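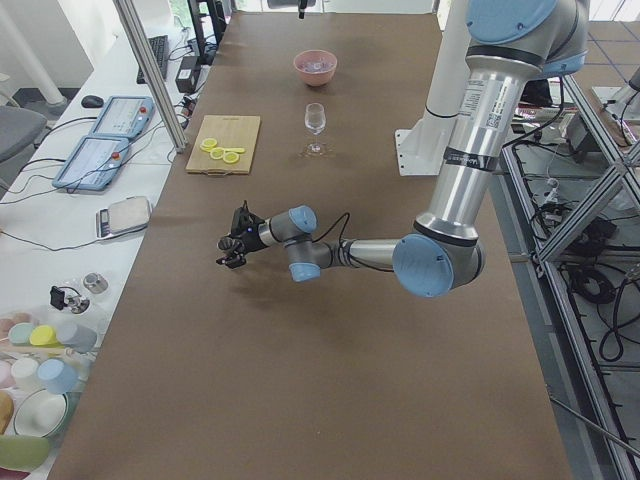

Unit 4: Setting up and looking after the two-arm bench cell
Cesesville Technical Centre, Automation Level 3

Read these notes before the August practical. You will work in pairs and each pair will take the cell from power-off to a checked state, then hand it over. Bring your logbook and a pen that works.

The layout
The two arms share one long table. Each has its own teach pendant, and both pendants live on the white desk alongside, with their cables kept clear of the table edge. Before you touch anything, find both red emergency-stop buttons and say aloud which arm each one belongs to. Pressing the wrong one is the most common fault in the assessment.

The task we run on this cell is Dhanial, a drinks routine: bowl of clear cubes, stemmed glass, lemon slices on a board. It suits training because the objects are all awkward in different ways. Glass is hard for the cameras, the slices are thin, and the cubes shift when one is taken out.

4.1 Before power-on
Check the base bolts on the pedestals with the torque wrench from the Grisham drawer. A quarter turn of movement on any bolt means the cell stays off and you fetch a member of staff.
Run your hand along the cable from the wrist back down the forearm. It should have enough slack for the wrist to turn fully, but should not hang below the gripper.
Look at the joint caps. A cap standing proud on one side has been refitted badly. Take it off and seat it again.
Wipe the tabletop. Crumbs and sticky patches show up in the wrist camera and can be picked up as objects.

4.2 Power-on and homing
Switch on the first arm and wait for its pendant to finish loading. Then do the second. Home them one at a time, with the other parked well up out of the way. Keep the speed at 14 per cent for the whole of this section. Enter the start time in your logbook.

4.3 Gripper check
Open and close the fingers five times with nothing between them. Listen for scraping. Then weigh the test piece on the kitchen scale. It should read 200 g. Lift it, hold it for a slow count of ten and put it down. If it slips, clean the finger pads and repeat. Do not raise the grip force above 115 on the pendant, even if the piece keeps slipping – the stem of the glass will not survive it.

4.4 Wrist camera check
This takes the longest and is usually where marks are lost. Open the live view in Randska, our camera and logging program, and bring the arm down slowly over the bare part of the table, near the bowl.

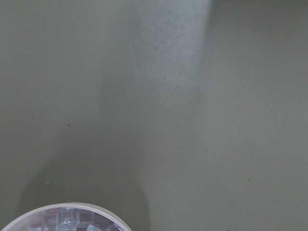
You are checking three things at this stage: focus, light and offset. For focus, you should be able to make out the grain of the surface and small specks on it. For light, look for strong bright patches and for the edges of shadows. A patch that moves when the arm moves is a reflection or the arm's own shadow. A patch that stays put comes from the room, and you may need to change the blind. Write down which it is.

For offset, jog the arm until the rim of the bowl is fully in view, then compare the centre of the bowl in Randska with the position on the pendant. A difference of up to 2 mm is acceptable. Anything more and you redo the camera calibration using sheet 4B. Do not correct it by nudging the bowl.

4.5 Regular care
Finger pads: clean after every session with a damp cloth, then dry.
Camera window: lens tissue only.
Joint covers: wipe weekly, no solvent.
Full inspection: every 2000 cycles. The count is on the second page of the pendant menu.

Spilt water is dealt with straight away – press both emergency stops first, then mop.

Handover
Park both arms, empty the bowl, wash the board and the glass, and put the pendants back on the desk. The next pair signs your logbook once they have repeated 4.3. Sheet 4B and the fault table are in the unit folder.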